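アドソープ町議会 トーヴェ・リース議員に聞く　選挙区の線引きと質問時間

2025年6月21日

アドソープ町議会は3月の定例会で、バッケ地区を単独の選挙区から外し、隣の東区に合わせる条例改正案を可決した。次の町議選から適用される。定数14は変わらず、バッケに割り当てられていた一議席は中央区に移る。同じ日に、一般質問の持ち時間を40分から10分に縮める会議規則の改正も通った。

この両方に反対したのが、バッケ選出のトーヴェ・リース議員である。三期目で、前の任期には副議長を務めた。議会棟の二階にある控室で話を聞いた。約束の時間に行くと、机の上には過去の選挙の開票結果をとじた冊子が積まれていて、話の途中で何度もそれを開いた。
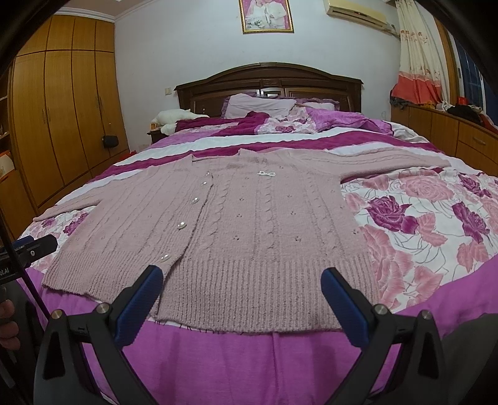
クヴィド・フバーチェク

最初に、反対の理由を短く言うとどうなるかと尋ねた。「有権者が1,402人いる地区から、その地区だけの代表が一人も出なくなる。短く言えばそれだけです」とリース議員は答えた。少し間を置いて、「私の議席がなくなるから反対していると言われますが、私は次の選挙に出ません。3月の採決の前に、議場でそう言いました。議事録にも載っています」と付け加えた。

改正案を出した側の説明は、一票の重さの問題だった。中央区では宅地が増え、議員一人あたりの有権者数がバッケを大きく上回っている。その差は前回の選挙の時点ですでに広がっており、町の選挙管理担当も是正が必要だという見解を示していた。リース議員も差があること自体は認めている。

「数字は正しいです。私も同じ表を見て、同じ計算をしました。中央区の人が不公平だと思うのは当然でしょう。ただ、直し方はほかにもありました。定数を一つ増やして中央区に足す案を、私は去年の秋に出しています。議論の時間はほとんど取ってもらえませんでした。定数を増やすと言うと、経費の話だけで終わってしまう」

経費の話で終わるのは仕方がないのではないか、と聞いてみた。町の財政は楽ではなく、図書室の開館時間も縮められている。

「仕方がない部分はあります。議員報酬を全員で少しずつ下げて、増える一人分に充てる試算も付けました。あれが嫌だったのだと思います」。リース議員はそう言ってから、「嫌だった、は言いすぎかもしれません。少なくとも、試算に対する質問は一つも出ませんでした」と言い直した。

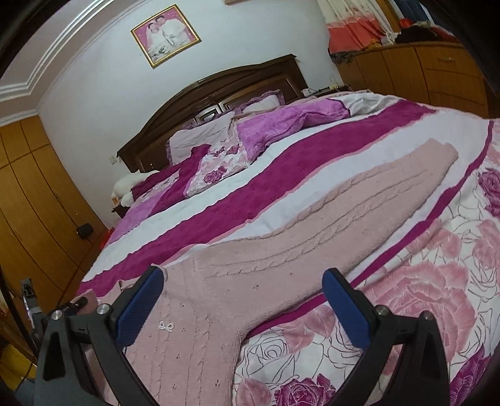
バッケ地区の形は、町の地図を見慣れていない人には説明しにくい。町役場のある本町から旧街道が北東に延び、その両側に集落が細長く続いている。旧街道の途中に峠があり、冬の間は東区との行き来が本町まわりになる。ベッドの上に広げた縄編みのセーターにたとえるなら、身頃が本町で、斜め右上へ長く伸びた片方の袖がバッケにあたる。袖の先に住む人にとって、隣り合っているはずの東区は、地図で見るよりもずっと遠い。リース議員はこの点を議場でも繰り返した。

「東区とバッケは境界線で接しています。だから一緒にしていい、という理屈でした。でも境界線の大半は山の中です。東区の候補者が冬に選挙運動をするとして、バッケまで来るでしょうか。来なくても当選できる票数なんです」

東区に合併した後も、バッケから立候補することはできる。この点については、賛成した議員の多くが「門戸は閉ざされていない」と述べていた。リース議員は開票結果の冊子を開き、東区の最下位当選者の得票を指で押さえた。

「この票をバッケだけで集めるには、投票率がとても高くないといけない。しかも候補者が一人にまとまる必要があります。前々回はバッケだけで三人出ました。にぎやかでいい選挙でしたよ。これからは、出る前に誰か一人に絞る相談をすることになるでしょう。相談の場は投票所と違って、誰が何を言ったか全部わかります。小さい地区でそれをやるのは、しんどいです」

地区の住民はどう受け止めているのか。リース議員によれば、反応は思ったほど強くない。春に集会所で開いた報告会では、選挙区の話よりもバスの話に時間を取られたという。バッケと本町を結ぶ町営バス「ファーネテン線」は、昨年秋のダイヤ改正で夕方の便が一本減った。高校に通う子どものいる家では、迎えの車を出す日が増えている。

「みなさん、バスのことは毎日困っているから話す。選挙区は四年に一度しか困らない。それは当たり前です。ただ、夕方の便が減るときに議会で何が起きたかというと、私が一人で反対討論をして、それで終わりました。次からは、その討論をする人もいないかもしれません。報告会ではそう説明しました。伝わったかどうかは、わかりません」

バスの便については、その後に町側と話し合いを続けている。学校のある日に限って夕方の便を戻す案が出ているが、運転手の勤務時間の調整がつかず、夏休み明けに間に合うかどうかは決まっていない。リース議員は、戻す日を週の前半だけにする案も持ちかけたが、部活動の日程と合わないという理由で保護者側から断られたという。

もう一つの論点である質問時間に話を移した。議会の一般質問はこれまで一人40分で、答弁の時間も含まれていた。改正後は質問だけで10分となり、答弁は別に数える。賛成側は、実質的な短縮は見かけほど大きくないと説明している。傍聴者から「長すぎて最後まで聞けない」という声があったことも、理由に挙げられた。

「長い質問が多かったのは本当です。私も長かった。前置きで10分使ったことがあります」とリース議員は言う。「だから短くすることに全部反対したのではありません。私の修正案は、再質問の回数に制限をつけないというものでした。一回目の答弁は、用意された紙を読むだけのことが多い。大事なのは二回目、三回目です。10分を使い切ったら再質問ができない仕組みだと、役場の側は一回目の答弁をぼんやりさせておけば済みます」

修正案は賛成少数で否決された。採決のとき、ふだんは意見の合わない会派の議員が一人、賛成に回った。それが誰だったかは議事録を見ればわかるが、リース議員は名前を口にしなかった。「理由を聞いていないので、私が説明するのは変でしょう」

新しい規則での一般質問は、6月の定例会で初めて行われた。傍聴席で見た限り、議事は予定より早く終わり、午後の休憩が一回なくなった。質問に立った議員のうち何人かは時間を余らせて席に戻っている。リース議員は持ち時間の終わりを知らせるベルが鳴ったとき、まだ町営住宅の屋根の修繕について聞いている最中だった。

「あれは私の組み立てが悪かった。先に屋根を聞いて、水道を後にすればよかったんです」と本人は振り返る。「ただ、町長の答弁に『検討の余地』という言葉が出てきて、その中身を聞く時間がなかった。文書で質問を出し直しましたが、返事が来るのは次の定例会の前です。屋根は雨の季節の前に直したいものなのに」

議会中継のあり方にも触れておく。町議会の映像は、隣のコカンス市にある配信会社を通じて流されている。これまでは録画が会期の終わりまで公開されなかったが、この春から翌日には見られるようになった。この変更にはリース議員も賛成した。視聴の数は多くないものの、バッケの住民からは「夜に見た」という電話が来るようになったという。

「本町まで傍聴に来るのは大変ですから、これはよかった。反対ばかりしている議員だと書かれることが多いので、ここは書いておいてください」

コカンス市とは、消防の広域化をめぐる協議も続いている。リース議員は前の任期に副議長として最初の話し合いに出ていた。市の側はバッケの分団を本町に統合することを想定していたが、到着までの時間を測り直した結果、分団は残すことになった。このときの資料を議員は今も手元に置いている。測定は雪の残る時期と夏の二回行われ、冬の数字が決め手になった。選挙区の線引きでも同じように冬の道を考えに入れるべきだった、というのが議員の見方である。

「消防のときは、実際に車を走らせて測ったんです。選挙区のときは、地図と表だけでした。選挙は火事ほど急がないから、と言われればそうかもしれません」

次の選挙に出ない理由も聞いた。リース議員は、任期を終えるころには母親の世話が必要になりそうだということと、三期で区切ると初当選のときに決めていたことを挙げた。後を継ぐ人がいるのかという問いには、二人に声をかけたが、どちらも返事を待っているところだと話した。東区との合併が決まってから、片方の返事は明らかに遅くなったそうだ。

残りの任期でやりたいことは、と尋ねると、条例の附則の話になった。今回の改正条例には、施行後に見直しを行うという規定がない。リース議員は、次の選挙の後に投票率と得票の分布を調べ、その結果を議会に報告するよう求める附則を加える改正案を準備している。バッケの議席を戻すことを求める内容ではないため、3月に賛成した議員の中にも話を聞いてくれる人がいるという。提出は秋の定例会を予定している。

「調べるだけです。調べて、バッケの投票率が下がっていなければ、私の心配が外れたということになります。それならそれでいい。下がっていたら、そのときの議員が考えればいいんです」

附則案の文面はまだ固まっていない。報告の期限を選挙後いつまでにするかで、事務局とやりとりが続いている。議員は半年以内を希望し、事務局は年度末を希望している。取材の翌週にも打ち合わせが入っていた。

話を終えて控室を出るとき、リース議員は開票結果の冊子を書庫に返しに行くところだった。前々回の分だけは、もう少し借りておくという。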